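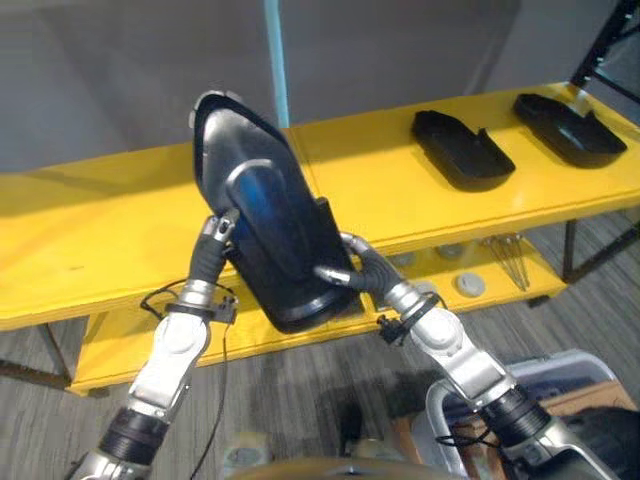
Mawuli Ofori asks that the ticket stay open until the people on the line have been told, in writing, who answers for a shell the arms have put down badly. Under the present arrangement, he writes, the operator is charged with the reject and the cell is credited with the good parts, and he does not consider that a fault in the machine.

The request is accepted. The ticket was raised as a technical fault and is hereby reclassified as a fault with a work practice component. Both parts are recorded below.

Ticket 172
Site: Pillamside, molded parts handling
Cell: Serkard two-arm cell, yellow table
Reported by: Mawuli Ofori
Handled by: Abelardo Núñez, Dredau site support
Opened: May 25, 2018
Priority: Normal, raised to High on review
Status: Open, awaiting written notice to staff

Summary of report
During the late shift the cell stopped repeatedly while passing black molded shells from one arm to the other. The display showed "grip not confirmed" on each occasion. The operator cleared the message, set the shell back on the table by hand and restarted the cycle. After several restarts the operator began to place every shell by hand before the message appeared, in order to keep pace with the packing station. The shift record therefore shows normal output and very few stops.

Initial checks
Power and network connections: no fault found.
Emergency stop and guard circuit: tested, no fault found.
Fingertips: inspected for wear. Surface wear present on the left gripper, within limits.
Cable clips on both arms: secure.
Cell software: current version installed. No change made since December.

Findings
The shells supplied by Alhassan now arrive with a glossier finish in the middle section than those used when the cell was set up. The grip check was set for the earlier finish. When a finger closes near the glossy section, the reading falls below the accepted level even though the shell is held. When the finger closes on the raised rim, the reading is normal.

The hand placement carried out by the operator hid this fault from the record. It also meant that a person was reaching over the table between cycles, a task that does not appear in the job description for the post. The operator acted in good faith and with the knowledge of the shift lead. No action will be taken against any employee in connection with this ticket.

Actions taken
1. Grip position moved outward so that the fingers close on the rim.
2. Grip check level reset using shells from the current supply.
3. Left fingertips replaced as a precaution.
4. Test run completed with the operator present. The message appeared 2 times in about 4 hours. On both occasions the shell had been set down too close to the edge of the table. 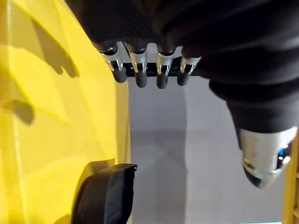
The remaining stops were traced to the way shells are laid out before the cycle begins. The cell accepts a shell turned in either direction, but it needs clear space on each side for the fingers to come down. Operators were told at handover to "fill the table." That wording has been withdrawn. The new instruction reads: leave a hand's width around each shell — and do not correct a shell while the arms are moving.

Effect on staff
Before the cell was installed, two employees sorted and turned the shells by hand and took turns at the packing station. One employee now watches the cell for the full shift. In interviews both employees stated that the work is lighter on the shoulders but harder to step away from. Each said that short breaks had become difficult to take because a stop left unattended is recorded against the operator's name.

Site management has agreed to the following:
Stops will be recorded against the cell, and the operator's name will be removed from the stop report.
Rejects caused by grip or placement by the arms will be recorded as equipment rejects.
The post will again be shared between two employees, with a change at mid-shift.
Time spent clearing a stop will be counted as working time on the cell and will not reduce the packing figure.

Outstanding
Written notice to all shifts, signed by site management: not yet received.
Alhassan to confirm whether the present finish is permanent: inquiry sent, no reply.
Correction of earlier shift records: under review.

Note from handler
Mr. Ofori has asked whether earlier rejects will be removed from individual records. Dredau does not hold those records and cannot amend them. The question has been passed to site management with a recommendation that they be removed. Grip settings should not be changed locally in the meantime; any further "grip not confirmed" message should be added to this ticket with the shift and the position of the shell on the table.

Abelardo Núñez
Dredau site support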